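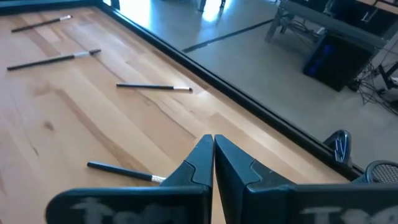 Shared Study Tables in the Groratwood Library: Use, Noise and Seating
Student project report, Department of Built Environment, Mistevbridge College
December 2024

Summary

This report presents the findings of a student project on the use of shared study tables in the Groratwood branch library. The project was carried out over one term as part of the course in public interiors. It examined how visitors choose a seat, how long they remain, and which conditions lead them to move or leave. The work combined seat observation with a short written questionnaire, to which 196 visitors responded.

Background

The Groratwood branch reopened in March after a change to its ground floor plan. The former periodicals area was cleared and the space was given over to large tables intended for shared use. The library's operating body, Civis, asked the college to study the new arrangement before any decision was made on the upper floor, where individual desks remain in place.

Earlier student work at the college dealt mainly with lighting and shelving. Seating had received little attention, and the library held no records of its own beyond door counts.

Method

Observation took place in 13 sessions, divided between mornings, afternoons and early evenings. At fixed intervals, the observers marked on a floor plan which seats were taken and whether belongings had been left at an unattended place. No names or personal details were recorded.

The questionnaire contained seven questions. Respondents were asked about the purpose of their visit, their preferred seat, the level of noise, and whether they would use a shared table again. A space was left for written remarks. The form was offered at the main desk and returned to a closed box.

The sessions did not cover the examination period, when the library extends its hours. The results should therefore be read as applying to ordinary weeks only.

Findings

Seats at the ends of tables were taken first in almost every session. Middle seats were generally filled only when the end seats and the window places were occupied. Visitors arriving in pairs sat across from one another more often than side by side, and this pattern held at all times of day.

Nearly 4 in 10 respondents said that they had changed seats during a visit at least once. Noise was the reason given most often, followed by glare from the windows and the lack of a power outlet. Written remarks on noise referred mainly to conversation at the main desk. Few complaints concerned other people at the same table.

Belongings left at unattended seats were a frequent source of annoyance. Several respondents wrote that they were unwilling to move another person's bag or papers, even when the seat had been empty for a long time. The library has no written rule on this matter.

The Nigam reading room, a smaller space behind the reference shelves, was included for comparison. It has individual desks and a notice requesting silence. Visitors stayed longer there, but it was also the space most often described as uncomfortable, chiefly on account of the chairs.

Discussion

The findings suggest that shared tables are accepted by most visitors for short and medium stays. Longer stays depend on access to power and on distance from the main desk. The project group considers that the present layout places the largest tables in the noisiest part of the room - a result of the existing wiring, according to the branch office.

Recommendations

The group recommends that two of the large tables be moved toward the rear wall, that a written rule be adopted on unattended belongings, and that the individual desks on the upper floor be kept until a full year of use has been observed. Replacement of the chairs in the Nigam room should be considered separately.

The floor plans, the blank questionnaire and the tabulated responses are held by the department and may be consulted on request.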